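Chapter 4
Dividing Up a Surface: Area Before Formulas

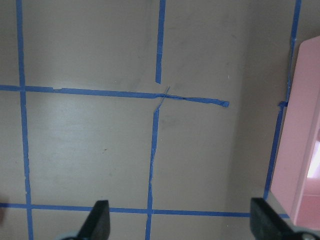 Figure 4.1 Blue tape marking out a rough grid on a tabletop.

Long before you met a formula for area, you probably had a good feel for it - you knew which slice of cake was bigger, and you likely said so! In this chapter we'll take that feeling and slowly turn it into numbers.

We begin with Misaki Kudo, who has a garden plot in Mendora that is 52 feet long and 16 feet wide, and who would like to split it fairly among her neighbors. Keep a pencil handy, and don't worry if your first sketch comes out a little crooked.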